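Dulutus 2 Review: A Bill Tracker for People Who Are Not Lobbyists

Dulutus is a subscription service that follows bills through the state legislature and sends you a notice when one of them moves. It is made by Urkudon, a small company that used to sell only to law offices. Version 2 came out in October and is the first one priced and written for ordinary groups. Our club paid for it with our own money and used it through most of a session.

Setup is short. You pick your state, enter your address so it can find your districts, and choose what to follow. You can follow a bill by number, a committee, a legislator, or a word. Following a word is the weak part. We entered "housing" and were sent every bill with a housing authority anywhere in its text, including one on dog licenses. Following by committee works much better, and I would start there.

The session had nearly 3,000 bills filed. The official legislature site lists all of them, free, and if you have patience you can do everything Dulutus does by checking that site every morning. What you are paying for is the checking.

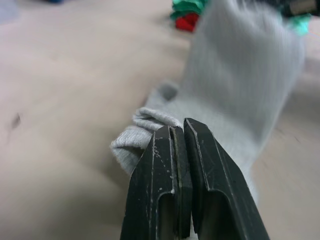 One reader who tried the earlier version wrote to say that the alerts came too late to be of use, and that a hearing on a tenant screening bill was over by the time the email arrived. She asked whether this had been fixed.

Mostly, yes. In our use the hearing notices came the same day the committee posted them, usually by 6 p.m. If a chair adds a bill to the calendar late at night for a morning hearing, you will still miss it unless you turn on text messages. Texts are off by default. The switch is under Account, then Delivery, and it should be easier to find.

The summaries are the part I use most. Each bill gets a paragraph in everyday words, with a link to the full text. The one for House Bill 493, the fair housing bill our club followed from filing to floor vote, was accurate and took no side. It said which section of current law would change and who could bring a complaint. It did not mention the religious exemption until the second amendment was posted, although the exemption was in the bill from the start. I reported that and the summary was corrected two days later. Read the bill itself before you testify on it.

Amendments are shown side by side with the old text, struck words in gray and new words in blue. On a phone the two columns are too narrow to read. On a laptop they are fine.

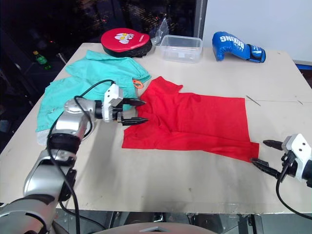 Voting records

You can look up any legislator and see floor votes going back several sessions. Committee votes are there too, which matters more than people think. A bill that dies in committee never gets a floor vote, and a member can go years without having to say anything in public on a subject. Dulutus puts both kinds of vote on the same page.

It does not score anyone. There are no letter grades and no percentages. I was glad of this, but some of our members wanted a quick way to compare candidates and had to build their own table. The export button gives you a plain spreadsheet file that opened without trouble. 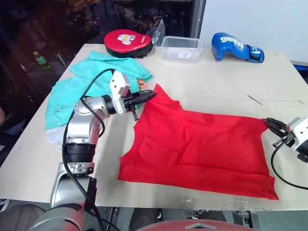 Absences are handled badly. A member who was excused for illness and a member who walked out before the roll call both show up as "not voting." The official journal usually makes the difference clear, and the journal page is linked, so you can check. I would not quote an absence from Dulutus in a letter to the paper without doing that first.

Local government is not covered. If your interest is the Prinddale city council or the school board, this will do nothing for you. Urkudon's site says county boards are planned and gives no date.

Price

A group account costs $190 a year and allows several logins. There is a free account, but it follows only 2 bills at a time and has no hearing alerts. For a person who cares about one bill, the free account plus a phone call to the committee clerk is enough.

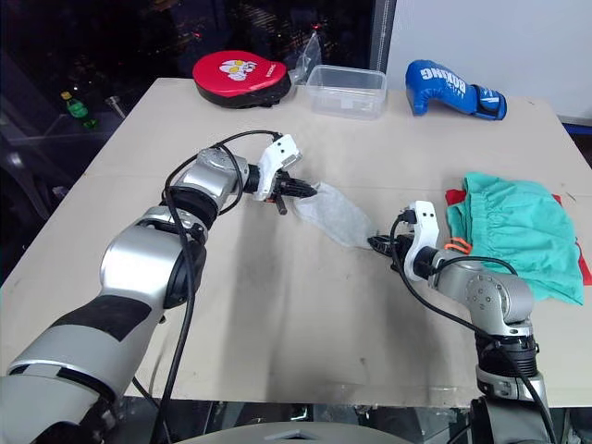
Prinddale Civic Reading Club | Tools and Resources

We also looked at Piątek, which is cheaper and has a cleaner phone app. It had no committee votes for our state when we tried it, so we stayed with Dulutus. If you only want reminders of hearing dates, Piątek may suit you.

Canceling is done by email, and the reply took three days. The account renews by itself unless you write to them before the end of the term. Put the renewal date on your calendar when you sign up.

We renewed for another year, with text alerts on and the word search off.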